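Pramgate Walking Guide: Setup and First Route
Section 5. Loading a city and starting a walk

Revised 2 August 2024. Applies to the phone app and to the handsets lent out at the Zulenness visitor center.

Before you start
You need a charged phone, headphones, and a Wi-Fi connection for the download. Once a city is loaded, the walk itself runs without a data connection. The Zulenness pack includes the Old Harbor walk, the Fokow district walk and the hill road to the upper gardens.

5.1 Load the city pack

1. Open Pramgate and tap Cities.
2. Type Zulenness in the search box and tap the result.
3. Choose a language for the narration. You can load a second language later from the same screen.
4. Tap Download and leave the app open until the bar is full.
5. Tap Check Pack. If a walk shows a gray mark next to its name, tap the mark to fetch the missing stops.

Note: Packs loaded before June do not include the upper gardens. Delete the old pack and load it again.

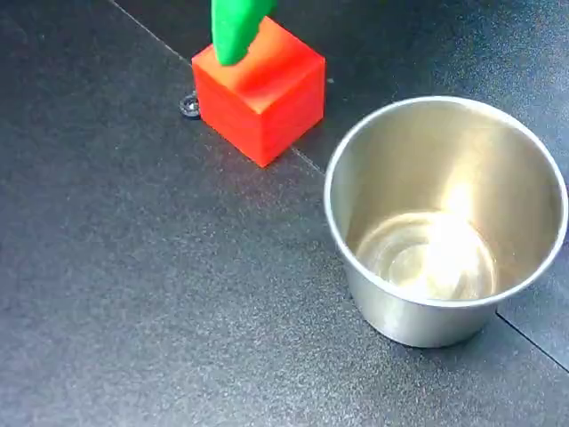 Fig. 1. Red-orange cube and green finger.

5.2 Choose a walk

1. Tap Walks. Each walk lists its length, the number of stops and the steepest section.
2. Tap Old Harbor for a level route along the quay. It begins at the customs gate and ends at the fish market, with nine stops.
3. Tap Fokow for the lanes behind the cathedral. This walk has 24 stops and takes most people a full morning. To shorten it, turn on Main Stops Only.
4. Set your walking pace. The default is Medium.
5. Tap Save.

The stops in Fokow are close together, and the lanes are narrow. If the app announces the wrong doorway, tap Next or Back until the title on the screen matches the number plate on the wall.

Caution: The lane by the old rope works is open to delivery vans in the morning. Keep one ear free on this section. 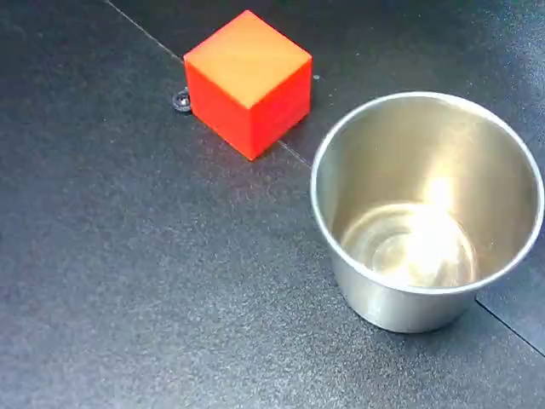 Photo: Evanthia Andreadis

5.3 Set up for the ferry crossing

The Old Harbor walk can be continued on the far bank. The crossing is made on the Psarras ferry, which leaves from the steps below the customs gate every 30 minutes in the daytime. Tickets are sold on board and are not part of the Pramgate pack.

1. At the last stop on the quay, tap Pause Walk.
2. Tap Crossing. The narration for the river plays by itself and does not follow your position.
3. When you are on the far landing, tap Resume.
4. Wait for the arrow to turn solid before you walk on.

If you forget to pause, the app may skip the two stops nearest the water. Open the stop list and tap either one to hear it.

Note: The last boat back is earlier on public holidays. The timetable is posted at both landings. The footbridge upstream stays open at night, but it adds some 30 minutes to the return.

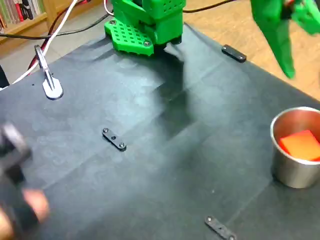
Murdo Yule: I'd sit on the upstream side if you're listening to the river part. The warehouses it talks about are all over there, and by the time I'd worked that out we were nearly across. Also, download both banks before you leave the hotel. Mine only had the one.

To load both banks, open the Old Harbor walk, tap Options and turn on Far Bank. The extra stops are added at the end of the list.

5.4 Upper gardens

1. Start from the tram terminus, at the top of the line.
2. Tap Upper Gardens, then Start.
3. Follow the arrow to the east gate. The west gate is exit only.
4. At the terrace, tap View to hear the rooftops named from left to right, beginning with the cathedral.

Caution: The steps between the terrace and the pond have no handrail. For the ramp, turn on Step-Free before you tap Start. The setting cannot be changed during a walk.

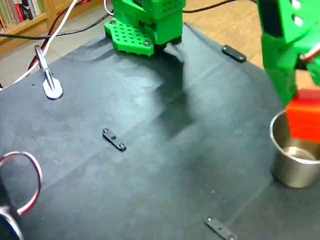

Fig. 2. Green gripper and dark gray mat.

5.5 Ending a walk

1. Tap End, then Keep or Discard. Keep saves the stops you heard so you can pick up at the next one.
2. On a borrowed handset, always tap Discard.
3. Return handsets to the visitor center desk or to the drop box at the tram terminus. Headphones go in the separate tray.

For narration that stops or repeats, see Section 9.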